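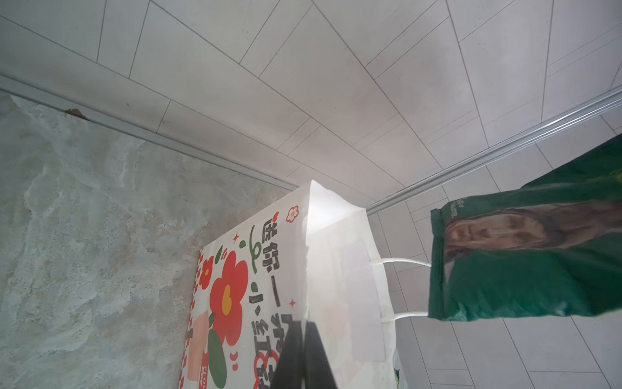 *Wrist cam, last good view before the planner gives up. Bag is the target. Handles are the problem.*

# Grasp planner rejects every candidate on a paper bag with rope handles

**jatgate_tom** wrote:

Setup first so you don't have to ask. Two-finger gripper, camera on the wrist, grasp sampler feeding a motion planner, all glued together with a behavior tree that I wrote in July and have been apologizing to ever since.

The target is a white paper gift bag with a printed side panel. Segmentation works. Depth is fine on the bag and lousy on the metal trim next to it. The sampler proposes 1386 grasps, the collision filter looks at them like a customs officer, and I get this:

```
[sampler] candidates: 1386
[collision] rejected: 1386
[tree] GraspBag -> FAILURE (no reason given)
```

"No reason given" is my own string. I was in a hurry.

If I turn the collision filter off, the arm goes in nicely and I spend the whole approach with my hand on the stop button. I'd like something between those two moods.

---

**burnby** wrote:

Two white handles running sideways from the bag toward a shiny green package. What does your mask think those are?

---

**jatgate_tom** wrote:

The mask thinks the handles belong to the green bag. It also thinks the green bag is a person, at 0.71, on account of the face printed on it. So there's a human safety bubble around a piece of packaging, lying on its side.

I had noticed the bubble. I had not connected it to the rejections. Please be gentle.

---

**Nelu Bălan** wrote:

There's your 1386. Person class gets inflated in most stacks, and your gripper is already standing inside the inflated zone. Every approach starts in collision, so every approach fails. The sampler is innocent.

Log the ID of the object pair on each rejection. One line of code. I would bet lunch that "person" is one half of all of them.

---

**pattinasarany** wrote:

I'll disagree a little. The person bubble is ugly, but don't fix it by turning the class off. One day there will be a hand in there and you'll be explaining a config diff to someone with a clipboard.

Gate it on depth. A printed face is as flat as the thing it's printed on. Fit a smooth surface through the mask, look at the residual, and if there's no nose, it's a picture of a nose.

---

**burnby** wrote:

And on a glossy bag, your residual is going to be garbage. Glossy plastic under bright light gives you noses where there aren't any. I've had a potato chip bag come back with cheekbones.

Gate on size instead. Project the face box into 3D, check the width. If the head is smaller than any head, it isn't one.

---

**pattinasarany** wrote:

Until somebody prints one life size.

---

**burnby** wrote:

Then it can have its bubble. It's earned it.

---

**jatgate_tom** wrote:

Added the pair logging. Results:

```
gripper_left <-> person_0 : 1009
gripper_right <-> unknown_rod : 377
```

Nelu wins lunch, or most of it. Who ordered the unknown_rod?

---

**Nelu Bălan** wrote:

Metal trim. You have a reflective strip running up to the right behind the bag, on tile, and another one along the marble. Stereo hates both. The matcher sees highlights sliding along the ridges and puts points wherever it feels like. Your clustering then draws a nice cylinder through them, floating in front of the wall.

I'd take the rod out by requiring the points to persist over a few wrist poses. Real objects stay put when the camera moves. Highlights go for a walk.

---

**bovero_dev** wrote:

Or it's the rope handles. Thin, white, twisted, right next to the gripper. I wouldn't call that a phantom, I'd call that a rod. If you filter it out you'll drag the handles through the green bag and bring both home.

---

**Nelu Bălan** wrote:

Could be. Where does the rod sit in the base frame, Tom? Handle depth or wall depth?

---

**jatgate_tom** wrote:

Neither, it's halfway. I suspect it's a bit of handle and a bit of trim averaged together by a clustering tolerance I set to "generous" so a demo would stop crashing.

Tightened it. Now I have two rods, one where the handles are and one way back by the tile that fades out when I move the wrist. So you're both right, and I hope it ruins your evening equally.

---

**bovero_dev** wrote:

Fine by me. Attach the front one to the target object in the planning scene and allow contact with it on the final approach only. And don't grasp by the printed panel if you can help it, go across the fold at the top. Creased paper gives the fingers something to squeeze.

---

**pattinasarany** wrote:

Strong no on the top edge. If there's anything heavy in there you'll get a very neat strip of paper in your gripper and the rest on the floor. Grasp low, wide, soft, and cap the force.

---

**bovero_dev** wrote:

Low is where the other clutter is. There's some whitish plastic thing poking out under the handles, and I can't tell its shape from one view. Neither can his planner.

---

**jatgate_tom** wrote:

The planner has it as a box going all the way down to Earth's core, as it does with anything it can only see the top of. So low is out until I do a second view from the other side.

Current state: size gate on person (burnby's, it was four lines), persistence filter on depth clusters, handles attached to the bag. Sampler now leaves me with 22 candidates. I've never been so happy to be rejected 1364 times.

I still need the tree to print an actual reason. Does anyone have a decent pattern for passing failure causes up through nested fallbacks? Mine get eaten at the first selector.

---

**burnby** wrote:

Blackboard key, append only, clear it at the root tick. Don't try to be clever with return types. I was, and I maintain it to this day.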